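学食のご飯はなぜ残るのか 盛り付け量の表示と食べ残しに関する調査
2025年3月13日 文責:生活科学科 食環境演習 ご飯班
最終更新:公開日に同じ

1 はじめに

本報告は、食環境演習の課題研究として行った、学生食堂のご飯の食べ残しに関する調査をまとめたものである。班の研究名は Trellimero とした。

きっかけは、前期の授業で食堂の返却口を見学したことだった。おかずの皿はほとんど空で戻ってくるのに、茶碗にはご飯が残っているものが目についた。見学のときは揚げ物の付け合わせの野菜が多く残るだろうと予想していたので、班の中でも意外だという声が出た。

食べ残しを減らす取り組みとしては、貼り紙で完食を呼びかける方法がよく使われる。しかし、食べる側は注文の時点で量がわからないまま受け取っている場合がある。量がわかれば自分に合うものを選べるのではないかと考え、盛り付け量の表示と食べ残しの関係を調べることにした。

2 調査した食堂

対象は学内の食堂2か所である。一つは正門側の Halell 食堂、もう一つは図書館の裏にある Stusen 食堂で、どちらも Modise が運営している。米の銘柄と炊飯の手順は両方で同じだが、ご飯の渡し方が違う。

Halell 食堂では、利用者がカウンターで「小」「中」「大」のどれかを口頭で伝え、係の人がその場で茶碗に盛る。昼休みは列が長く、前の人が受け取るとすぐ自分の番になる。サイズの見本は以前は置いてあったそうだが、調査を始めた時点ではなかった。

Stusen 食堂では、あらかじめ盛った茶碗が棚に並んでいて、利用者が自分で取る。量を見てから選べるかわりに、棚の手前にあるものを取る人が多く、時間帯によっては大盛りしか残っていないこともある。席数は Halell 食堂より少なく、持ち帰りの弁当を買う人も多い。

なお、カレーと丼は最初からご飯の上に具がのっていて、残ったご飯だけを分けて量るのが難しい。今回は定食と単品のご飯に限って調べた。

3 方法

調査は1月の授業期間中に、昼の営業時間に行った。調査日数は13日で、そのうち前半は通常の営業のまま、後半は量の表示を付けた状態で記録した。調査期間に学内の行事と重なる日はなかった。

記録したのは次の二つである。

・返却された茶碗に残っていたご飯の重さ
・食後の利用者に答えてもらったアンケート

重さは、返却口の横の作業台で、茶碗の中身を容器に移してから台所用のはかりで量った。最初は茶碗ごと量って空の茶碗の重さを引くつもりだったが、茶碗は年によって買い足されたものが混ざっており、見た目が同じでも重さが違っていた。そのため、中身だけを移す方法に変えた。移すときに茶碗に粒が残るので、ゴムべらを使って取り切るようにした。

少量のご飯は、大きい容器に入れるとはかりの表示が安定しにくかった。予備の測定では、浅い皿、紙コップ、小さい金属のカップを比べた。紙コップは軽くて扱いやすいが、水気を吸うと底が柔らかくなる。金属のカップは洗ってすぐ使える点がよかった。

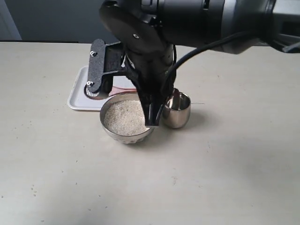
金属製の小さなカップ

アンケートは用紙に無記名で記入してもらった。質問は、選んだサイズ、受け取った量が思っていた量と比べてどうだったか、残したかどうか、残した場合はその理由、の順に並べた。理由は複数選べるようにし、自由記述欄も付けた。回収した用紙のうち、サイズの記入がないものと、カレーや丼を食べた人のものを除いた有効回答は511件だった。

後半に付けた表示は、サイズごとの重さを大きめの字で書いたものと、茶碗に盛った状態の実物大の写真である。Halell 食堂では列の途中と注文口の横に、Stusen 食堂では棚の上に置いた。完食を呼びかける文は入れなかった。呼びかけの効果と量の表示の効果が混ざると、どちらが効いたのか区別できなくなるためである。

4 盛り付け量の予備測定

表示に書く重さを決めるため、各サイズの実際の盛り付け量を先に測った。食堂には基準の量があるが、係の人がしゃもじで盛るので、毎回同じにはならない。予備測定では、同じサイズの茶碗でも20グラムの差が出たことがあった。

差が出る理由として、係の人から二つの話を聞いた。一つは炊き上がりからの時間である。炊きたてはふんわりしているので、茶碗いっぱいに見えても重さは少ない。保温が長くなると粒が締まり、同じ見た目でも重くなる。もう一つは利用者の様子で、運動部らしい人に「中」と言われると、つい多めになるということだった。
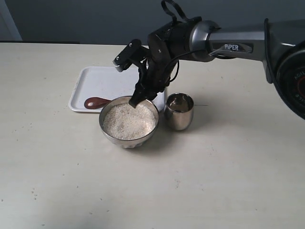 こうした差があるため、表示には細かい数字を書いても意味が薄いと判断し、食堂の基準量をそのまま載せることにした。あわせて、実物大の写真は中くらいの盛り方のものを選んだ。多めに盛ったものを載せると、受け取ったときに少ないと感じる人が出るおそれがある。

写真の撮り方でも班の意見が分かれた。真上から撮ると茶碗の口の広さはわかるが、盛りの高さがわからない。横から撮ると高さはわかるが、茶碗の深さに隠れた分が見えない。最終的には斜め上から撮り、横に箸を置いて大きさの目安にした。

5 結果

5.1 食べ残しの重さ

Halell 食堂では、表示を付けた後半のほうが、利用者一人当たりの食べ残しが少なかった。減り方が大きかったのは「中」を選んだ人の分である。前半は、とりあえず「中」と言って受け取り、多かったので残すという例が多かったと考えられる。後半は「小」を選ぶ人が増え、「小」の食べ残しはもともと少ないので、全体として減ったとみている。

Stusen 食堂では、前半と後半の差がはっきりしなかった。日によって多い日と少ない日があり、表示の影響よりも、その日の棚に何が並んでいたかの影響のほうが大きいようである。「小」が早い時間になくなった日は、その後の食べ残しが増える傾向があった。

献立による違いも見られた。味の濃いおかずの日は両方の食堂で食べ残しが少なく、麺類とご飯の組み合わせの日は多かった。麺類の定食には小さいご飯が付くが、断らなければそのまま付いてくるため、手を付けずに返却された茶碗もあった。これは調査の前には考えていなかった点である。

5.2 アンケート

受け取った量が「思っていたより多かった」という回答は、Halell 食堂の前半で特に多かった。後半は「思っていたとおり」が増えた。Stusen 食堂は自分で見て取る方式なので、前半から「思っていたとおり」が多い。それでも残す人がいるということは、量がわかっていても別の理由で残していることになる。

残した理由で多かったのは「お腹がいっぱいになった」である。続いて「時間がなかった」が挙がった。昼休みの後半に来る人ほど時間を理由にしており、次の授業の教室が遠い学科の人からは、食べる時間がほとんどないという記述もあった。「ご飯が固かった」「冷めていた」という理由は Stusen 食堂に偏っていた。棚に置いてある時間が関係していると思われる。

自由記述には次のようなものがあった。

・小より少ないサイズがほしい
・「小」と言うのが少し恥ずかしい
・値段が同じなら大きいほうを選んでしまう
・おかずの量に対してご飯が多い
・弁当のご飯も選べるようにしてほしい

値段についての記述は複数の人から出た。定食ではサイズを変えても値段が変わらないので、小さくすると損をした気になるという内容である。量の表示だけでは、この点は解決できない。

6 考察

結果から、量の表示は、注文してから盛る方式の食堂では食べ残しを減らす可能性があるといえる。利用者が量を知らないまま注文していたところに情報を足したので、効果が出やすかったと考えられる。一方、実物を見て取る方式では、表示を足しても新しい情報にはならない。

Stusen 食堂で食べ残しを減らすには、表示よりも棚の補充のしかたを見直すほうがよいと思われる。「小」がなくなったときに声をかければ出してもらえるのだが、アンケートではこのことを知らない人が多かった。棚に一言書いておくだけでも変わるかもしれない。

棚から取る場合は、何にのせて運ぶかも選び方に関係している可能性がある。おかずの皿を先に置いてしまうと、茶碗を置く場所が限られ、列の後ろを気にして手前のものを急いで取ることになる。班で実際に並んでみたときも、茶碗を選ぶ余裕はあまりなかった。ご飯の棚をおかずより先に通る配置にすれば、落ち着いて選べると考えられるが、配膳の動線は厨房の都合もあるため、今回は確かめていない。

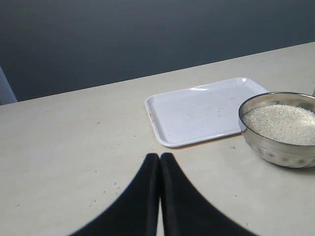 卓上に置いた白い長方形のトレー

「小」と言いにくいという意見については、呼び方を変える方法が考えられる。班では、重さで呼ぶ案と、茶碗の色を変えて色で注文する案が出た。重さで呼ぶ案は正確だが、混雑しているときに聞き間違いが起きやすい。色の案は茶碗を買いそろえる費用がかかる。どちらも食堂に相談したが、すぐに実施するのは難しいとのことだった。

7 課題

今回の調査には、次のような不十分な点がある。

まず、前半と後半で献立が同じではない。献立表は前の月に決まっているため、そろえることができなかった。5.1で述べたように献立による差は大きく、表示の効果として数えたものの中に、献立の影響が入っている可能性がある。

次に、アンケートに答えてくれたのは、食後に時間の余裕があった人に偏っている。急いで食堂を出る人ほど残しやすいとすれば、「時間がなかった」という理由は実際より少なく出ていることになる。用紙を返却口に置いて自由に取ってもらう方法も試したが、回収できた枚数が少なく、途中でやめた。

また、汁をかけたご飯や、おかずのたれが付いたご飯は、その分だけ重く量られている。目で見てわかるものは記録用紙に印を付けたが、集計からは除いていない。除いた場合の計算もしておくべきだった。

調査の期間が短く、冬に限られている点もある。食欲は季節によって変わるので、夏に同じ調査をすれば結果が違う可能性がある。表示に慣れた後も効果が続くかどうかもわからない。

8 食堂への提案

調査結果は Modise の食堂担当の方に渡し、次の内容を提案した。

・Halell 食堂の実物大の写真は、列の途中に残す
・Stusen 食堂の棚に「小の追加ができます」と書く
・麺類の定食では、ご飯を付けるかどうかを注文時に聞く

このうち写真については、春からも置いてもらえることになった。ただし、列の途中に置くと通路が狭くなるという指摘があり、台を使わず壁に貼る形に変える予定である。麺類の定食の件は、注文口で聞くことが増えると列が遅くなるので検討するという返事だった。

9 班の記録から

測定の担当は交代で行ったが、最初の数日は人によって量り方が違っていた。ゴムべらで粒を取り切る人と、はしで大きいかたまりだけを移す人がいて、途中で手順書を作り直した。手順書には、はかりをゼロに合わせる時点と、容器を洗った後に水気を拭くことを書き足した。作り直す前の記録は、重さが少なめに出ている可能性がある。

記録用紙は、食堂名と時間帯を先に印刷しておくと書き忘れが減った。また、手袋をしたまま鉛筆で書くと用紙が汚れるので、量る人と書く人を分けた。返却口は昼休みの終わりに一度に混むため、その時間だけは茶碗を仮の置き場に集めておき、営業が落ち着いてから量った。

後期の班が続きを行う場合は、献立表を早めにもらい、似た献立の日を組にして比べるとよい。手順書と未記入の記録用紙は演習室の棚に置いてある。

お問い合わせ:生活科学科 食環境演習室 © 食環境演習 ご飯班 ページの先頭へ戻る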